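Clearance rules for door tasks in simulation – what is everyone using?
Posted in Standards and Good Practice
September, by edge_case

We are rewriting our test sheet for cabinet and door tasks and I'd like to see what other groups write down. Ours goes back to when Groldale ran the shared benchmark, and it only has two rules: no contact before the approach is finished, and no finger closing until both fingers are past the edge of the panel. Neither one says how far past, or who decides.

Last month two of us marked the same 80 runs and disagreed on 10 of them. All 10 came down to whether the gripper was properly round the edge or just near it.

The kind of view we mark from is the wrist one, with the gripper at the bottom and the panel going up and away from it. 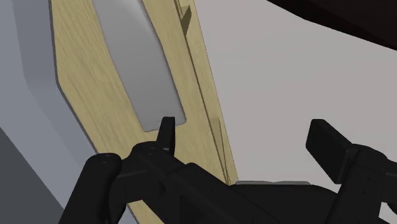 Wrist view in simulation: gripper open at the edge of the wooden panel, grey inset above the narrow finger.

From a view like that I would not want to sign off a clearance by eye. So do you use a number from the simulator, a second view, or a person's judgement?

---

tallowby wrote:
Number from the simulator, every time. We log the gap between each finger pad and the nearest face of the panel, and the run is marked from the log. The picture is kept with it but doesn't count towards the result. That is how the McIver sheet does it and we copied it.

---

quillon70 wrote:
I don't agree with leaving the picture out. The log tells you the distance to the collision shape, and the collision shape isn't always the shape you see. We had a set of door models from Edileck where the sloping edges had been swapped for a plain box in the collision file. The logs were clean and the fingers were sitting inside the wood. We only found it by looking.

---

tallowby wrote:
That's a fault in the models. Check them before they go into the set and you don't need to mark by eye afterwards.

---

quillon70 wrote:
You should do both. We have 879 door and drawer models and I don't believe anyone who says they have checked that many by hand.

---

hob_and_sill wrote:
We use a second view. Fixed, square on to the edge of the door, same place every run. The wrist view is good for telling which part of the panel the robot is going for but poor for depth. If the two views disagree the run goes in a third pile and gets looked at on Tuesday by someone who didn't mark it the first time. It's slow – but we stopped arguing.

---

edge_case wrote:
The third pile is a good idea. Do you report those runs or drop them?

---

hob_and_sill wrote:
Report them, on their own line. Dropping them makes the success rate look better than it is. I'd put that in the rules before anything about distances.

---

nandina wrote:
One more for the sheet: write down which edge counts. Ustdale's rules say "the free edge", and on a panel with cut corners people read that differently. We now name the edge in the task file and the marker has to copy the name on to the form.

---

tallowby wrote:
Agree with naming the edge. Still wouldn't mark from the picture.

---

edge_case wrote:
Thanks all. Draft for our next version: gap taken from the log, second fixed view kept with every run, edge named in the task file, disputed runs on a separate line. Collision shapes to be compared with the visible ones when a model is added. I'll post the wording once the others here have had a go at it.

---

Related threads
Who signs off a change to the task file?
Marking drawer pulls when the handle is recessed
How long do you keep failed runs?
Collision shapes: box or full mesh?

Contact the moderators | Copyright remains with the posters | Back to top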